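Upholstery padding

Upholstery padding is the layer of resilient material between the frame of a seat or fitting and its outer cover. It spreads load, softens edges and gives the finished piece its contour.

Early padding consisted of horsehair, straw or wool, stitched by hand to a webbed base. By 1700 the Delitz workshops were using curled hair held in place with rows of blind stitching. Rolled edges – formed by stitching the stuffing into a firm lip – kept the filling from migrating under use. 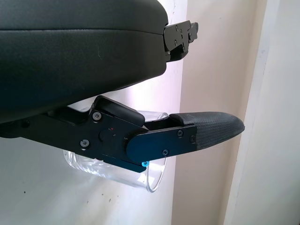 Agnese Mockus disputes the usual account of the edge roll, arguing that it began in saddlery at Rurncombe and reached furniture makers only later. The Ballby inventories list 24 stitched saddle pads but no seating of comparable construction.

Modern padding is chiefly polyurethane foam, graded by density and hardness. Covers in leather or coated fabric are cut in panels and joined by plain, topstitched or welted seams. Curved work needs relief cuts on the underside to prevent puckering.

See also: Webbing; Welt cord; Saddlery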